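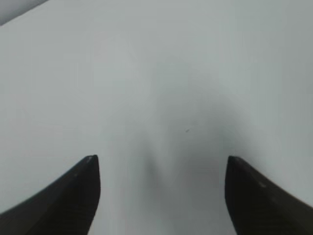
Workshop > Notebook > Surfaces and finishes

July, bench top refinish - entry 3

Started 8:15. Goal for this session is to decide whether the gray topcoat on the main work surface stays or gets taken back to primer. The Kurkel sheet gives 48 hours before light use and longer before solvents. We are past the 48. Nothing heavy has been on it.

Product is the Kurkel two-part, light gray, satin, over Hondwood filler and one coat of primer. Mixed by weight on the small scale. Last sanding before the topcoat was 400 by hand on the foam block, then vacuum, then tack cloth. I did not sand between the first and second topcoat. The sheet allows that inside the recoat window, and we were inside it.

Flatness: 18 inch straightedge, feeler under it, four directions. Will not take the thinnest leaf anywhere except near the back corner by the vise, where it goes in and stops. That corner was low before we started and the filler did not bring it all the way up. Acceptable for layout and assembly. Not acceptable as a reference surface, so keep using the granite plate for that.

Color: shifts a little depending on where you stand. Slightly green toward the window side under the overheads, neutral elsewhere. Checked against the leftover drawdown card and the card does the same thing when moved to the same place, so it is the lighting and the paint is consistent. No action.

Defects, by eye and then with a raking flashlight:

- one short dark mark, a thin slanted dash. Cannot tell yet if it is on the coat or in it. Fingernail does not catch. Could be a bristle, a fiber off the tack cloth, or pencil
- faint orange peel along the front edge, only visible with the light held low
- no fisheyes, no runs on the vertical edge

For the dash, order of work: dry cloth, then damp cloth with one drop of dish soap, then white eraser. Stop there. No alcohol until the full cure time is up, even though it would probably be fine. If it is still there after the eraser, treat as an inclusion and leave it. Digging out a fiber leaves a crater bigger than the fiber, and then we are spot filling a satin finish, where the repair shows as a shiny patch.

10:40. Adhesion test on the offcut, not on the bench. Cross-hatch with a new blade, tape down, rubbed, pulled at a low angle. Clean edges, nothing on the tape. Same test on the older offcut with the Medrano single-part lifted at the crossings. The Medrano board had less primer, so this is not a fair comparison, but I would not go back to it for a horizontal surface.

Marring: dragged a steel rule flat with light hand pressure on the offcut. Leaves a gray line that wipes off - metal on paint, no scratch. A corner of the same rule does scratch. Anybody using the bench for layout should put down the Lulau mat first. The mat should not be left down overnight yet. Rubber backing on young paint will print.

Decision: topcoat stays. No third coat.

To do
Write the cure date on masking tape and stick it to the leg, not the top.
Re-check the back corner with the straightedge once the vise is bolted on again.
Remaining part B goes back in the cabinet, lid wiped, can upright. The last one glued itself shut.
Find out whether the drawdown cards can be bought in smaller packs.

11:20. Coarse grit put away.

Recent entries
Bench top refinish - entry 2, primer and filler
Bench top refinish - entry 1, stripping
Vise jaws, new liners
Hondwood filler, shrinkage on end grain
Lulau mat, edge curl
Flashlight holder for raking light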